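From: Yichen Lü
To: housework-machines list
Date: Monday, May 18, 2020
Subject: Re: Re: are we there yet (laundry)

Drulley wrote:
> I keep reading that laundry is "nearly solved". My sister runs a
> 30 room guest house in Hatness and would buy one tomorrow. Is there
> anything that can take a heap of bedding and washing and just deal
> with it, start to finish? Or is it all still one towel on a table?

Short answer no. Slightly longer one, typing fast as I've a train.

Towel on a table is fine now, has been for a while. The trouble is everything before the table. Things on the floor, things in a heap, two different cloths at once. A duvet is worst - no corners you can find, slumps wherever it likes, and you can't see past it once you've got hold. Grabbing a bit of it is easy. Grabbing the right bit isnt.

We kept a log of pick-ups in March for the Mavus write-up. 767 tries, small stuff only, and the failures were nearly all the second item coming along with the first. Socks, mainly. Will send the table when I've tidied it.

Two to look at, one bulky and one small stuff:

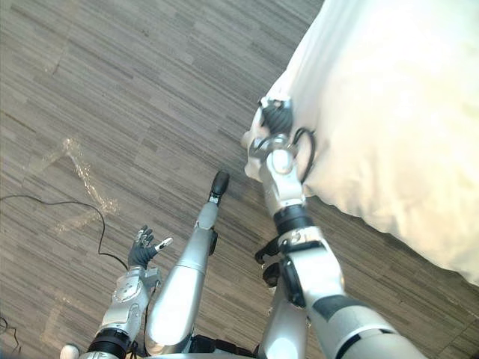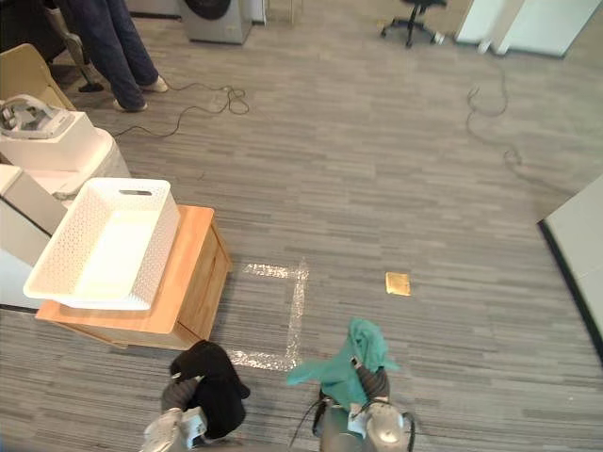
Speed is the other thing. Our best run was 4 items a minute and that was with somebody standing by. Your sister would do a whole bed in that time and answer the phone. So for a guest house I'd say no, not this year, and I wouldn't beleive a brochure that says otherwise. Ask them to do a fitted sheet. Then ask them to do it again with the lights off.

Tlapale people may know more about the folding end - worth a mail.

Got to run, more tonight if the wifi holds

Yichen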